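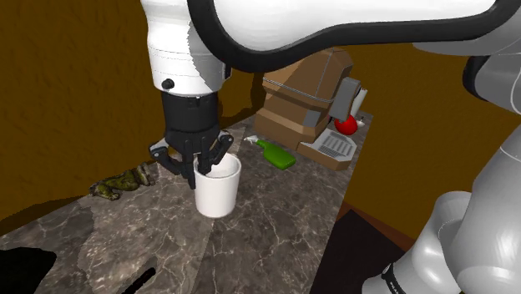

Teleoperation working group, Sikine kitchen task
Minutes, August meeting, 2:00 p.m.

1. Previous minutes
Accepted, after the word "finally" was struck from item three.

2. Demonstrations to date
We have 500 demos of the cup task in simulation, all driven by remote control. On review, 47 were thrown out. Most of those show an operator closing the gripper on air with great confidence. The rest were saved under the wrong task name.

3. How to hold a cup
Long discussion. One side wants every demo to take the white cup by the rim, fingers reaching down inside. The other side wants a mix of rim and side grasps, on the grounds that the policy will copy whatever we do, bad habits included. Agreed: rim only for the next batch, then argue again.

4. Clutter
The green toy stays on the counter. So do the spray bottle lying on its side and the red ball by the espresso machine. A request to tidy up was refused – the Flava build has the same layout and we want to compare. The espresso machine remains brown and blocky. A request for a nicer one was noted and will go on being noted.

5. Hand guiding
Oksanen can lend us a real arm for showing the task by hand. The Stostholm office reports that guided motions came out smoother than remote ones, and that everybody's shoulders hurt. We will try 27 guided demos before asking for more.

6. Pauses
Operators stop mid-task to think, and the learned arm now stops mid-task to think too. Trim long pauses before training. Keep the raw files. Ticket 2336 stays open.

7. Any other business
The spare controller is still missing its left trigger. Please stop putting it back in the box marked "working."

Closed at 3:10 p.m. Next meeting same room, if the projector agrees.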